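Fall table layout, plate size
04/03/2020

tilewright
Planning a November table on a white top. The plate is the lavender one from the Wadholm range, 210 mm. The decorations are the orange and cream striped ones. I want the color on the plate and very little else out.
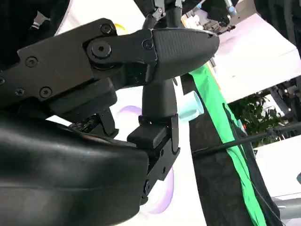 Is 210 mm too small for a place setting?
It is a side plate size. It works for dessert or for a single decoration, and a main course needs something near 300.

grout_line
I would go to the Ancombe 300. A small plate on a wide white table looks lost. Pale lavender also does little against white.

tilewright
Disagree. At 300 the rim is too far from the decoration and the two stop reading as one group. One striped piece near the middle of the 210, a second directly on the table to the right:

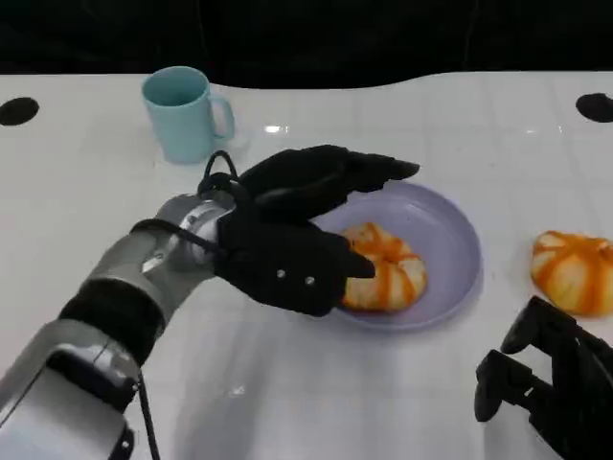

Re: mug position

grout_line
The spacing is acceptable. I still find the plate pale. Where does the mug go? If it is the teal one, keep it away from the orange.

tilewright
Teal, back left, handle to the right. Plate left bare for this version, with a striped piece on each side of it. 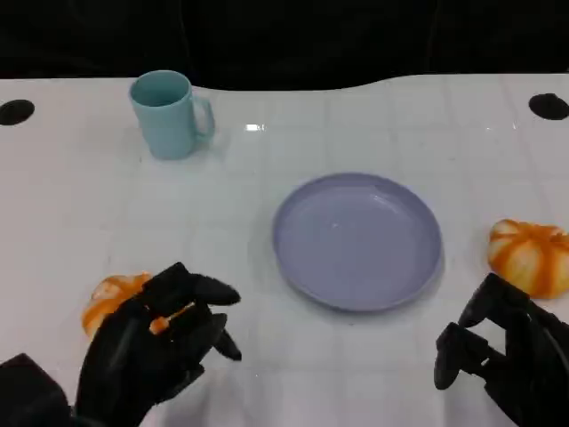

Siva
I prefer the bare plate. Guests need somewhere to put food, and a decoration on the plate has to be moved first. Wilczyńska sells a 2-pack of felt coasters if the glossy top is a concern under the mug. Mine have lasted 14 months.

grout_line
Bare plate, agreed. I would still use the 300.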